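Articles > Streaming > Region Access

7 Mar 2018 | By the Widik desk

How Skimeck keeps track of what plays where

Skimeck is a catalog lookup service run from a small office in Sturness. A user types in a title and a country, and the service reports whether the film is offered there, in which audio languages, and with which subtitles. We spoke with the engineer who maintains the lookup and who asked to be quoted by role only.

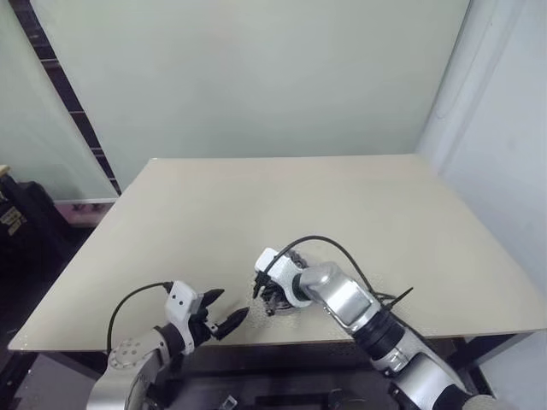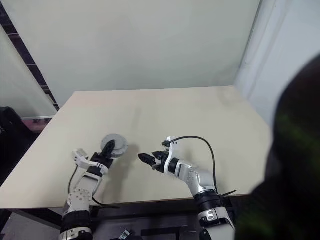 Two views of the tabletop and the arms.

The first question was why a film can be present in one country and missing in the next. "Licenses are sold by territory and by term," the engineer said. "A distributor may sell the same title to a streaming service in one country and to a pay channel in another. The streaming service then has to hide it in the second country until the other contract runs out. The file is often on the same servers. It is the listing that differs."

Skimeck does not store any video. It stores one record per title per country, and each record carries a start date, an end date if one is known, and the time of the last check. Popular titles are checked every two hours. The rest wait for a nightly run, which is split into batches of 400 titles so that a failed batch can be repeated without starting over.

"The nightly run used to be one long job," the engineer said. "If it stopped at three in the morning, we had half a catalog from today and half from yesterday, with no mark to show which was which. Now every batch has its own time stamp and the page shows it."

Matching titles is the harder part. The same film may be listed under its original name, a translated name, or a shortened one, and remakes often share a name with the older film. The matching component, called Fukuda inside the company, compares release year, running time and the first credited names before it looks at the title text. Where the running times differ by more than two minutes, the pair goes to a person for review.

"Running time is a better key than people expect," the engineer said. "It does go wrong with television transfers. A film sped up for broadcast at 25 frames per second comes out four percent shorter, so a long film fails the test every time. We keep a separate rule for those."

The review list held 800 pairs at the time of our conversation. Most were anime specials and concert films, where a listing may be split into parts in one country and joined in another.

On the subject of VPN services the engineer was brief. "We report what is listed. Whether a stream will start over a VPN depends on the address you come out on, and that can change in an afternoon. We tested it for a while and the results were stale before we could publish them." The column was taken off the page and there are no plans to bring it back.

An update set for May will add an alert for titles close to their end date. Users will be able to choose the country and the subtitle language, and the alert will go out by email only. A phone app has been discussed, but the engineer would not give a date for it. "The end dates have to be right first. At the moment, a blank end date can mean that there is no end date, or that we failed to read it. Those need to be two different values in the table."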